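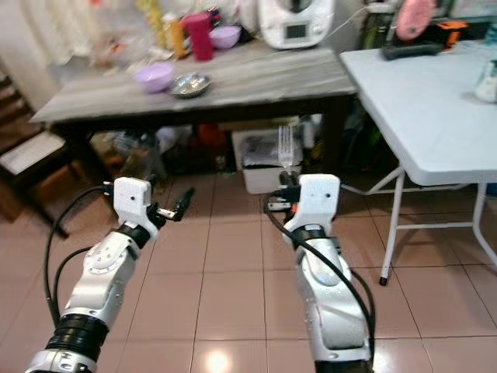

Pink ceramic floor tiles.

April 19, 2020
Lime plaster, slow-dry series, continued.

Batch made up with Porcombe sand, the finer of the two bags. Dry mix 500 g, water 334 g, added in one go. That is wetter than last time and it slumped on the board, so next batch goes back to adding the water in stages. Bo-ram Kang sieved the sand before weighing and got a fair amount of grit out of it. The grit has been kept in a labelled jar in case the supplier wants to see it.

Cast 3 discs. Covered with damp cloth and left for 18 hours before first weighing. Edges had pulled away from the mould on two of them. The third had not moved, and was also the one cast last, from the bottom of the bucket, where the mix is always thicker. Stir between pours.

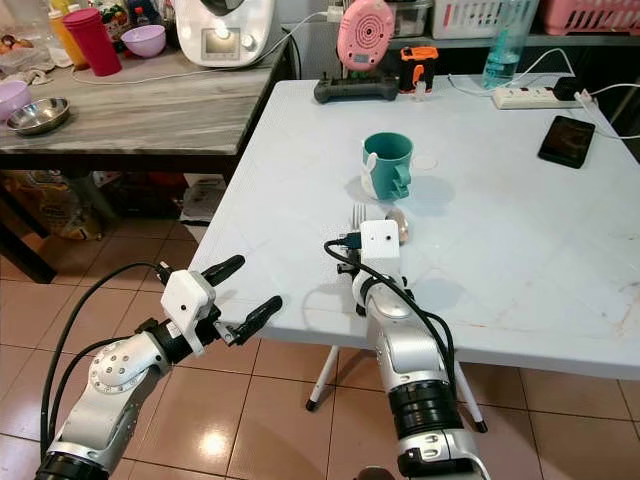
Folding table, white top.

Scratch test with the steel point, same hand pressure as before as far as that can be judged. Faces marked easily, undersides less so. No hairline cracks under the lens. The Ouellet lime seems to hold its water longer than the old stock, which fits the slow skinning we noted on the wall panel. The old stock has probably taken up air through the torn liner and should not be used for comparison any more.

Zanele Khumalo asked for the Platura additive to be left out until the plain mix repeats. Agreed. Bag resealed and put back on the top shelf.

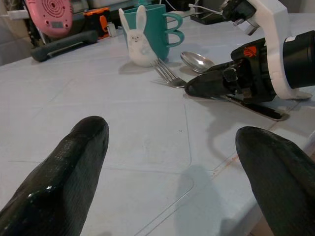 Does a disc that feels dry on the face count as dry for the crack test?
Only when two weighings a day apart agree. The face skins over first and the core can stay damp for a good while after.

Balance drifted slightly during the second round. Re-zeroed and repeated, and the first set of readings is struck out on the sheet. Keep it away from the door, the draught shows in the last digit.

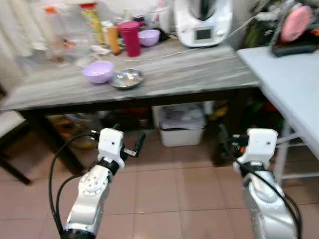 Plastic bowl and shallow steel bowl on the marble-patterned table top.

To do:
Repeat batch, less water, same sand.
Order mould liners.
Wall panel to be looked at again in May, not before.
Ask Bo-ram which sieve was used; the sheet has it blank.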